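Our shop gets two small robot arms, what happens with the bench people?

Lies Aerts

Hello all. I work in a repair and sorting shop, six persons on the bench. Since August our manager has two small arms on trial, to pick up little round parts and hand them over. He says no one will lose hours. I believe him, but my colleagues are nervous and they ask me, because I am the one who reads the manuals. Has someone lived through this already? What changed in your daily work?

Emil Prantl

We went through it at Kelley two years ago. Nobody was sent away, but the work became different. Before, I did 600 parts in a shift and talked with my neighbor. Now I prepare the surface, look after the cables, clean the fingertips and write down each part that was dropped. It is less tiring for the hands and more tiring for the head.
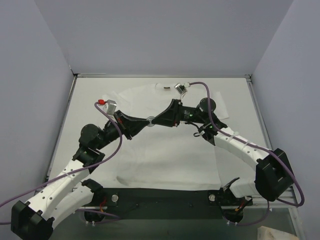 The small flat parts are the hardest ones. A person takes a thing of coin size with a fingernail and does not think about it. For the arms, somebody must decide how they come to it, from which side, and what lies under it. In our shop this somebody was the bench people, and I think that was the best decision. The engineers asked us every morning what we do with our fingers – I never had to explain this before, and I was a little proud.

My advice: ask now, in writing, who is paid for the learning hours. With us it was forgotten for two months and it made bad feeling. Ask also who may press stop. It should be everyone on the bench.

Hinds

depends on the boss. ours said the same and then did not replace the people who retired. so no one was fired but we are fewer

Daltton

I agree with Emil about the stop button. Also ask for training in the paid time, not after the shift.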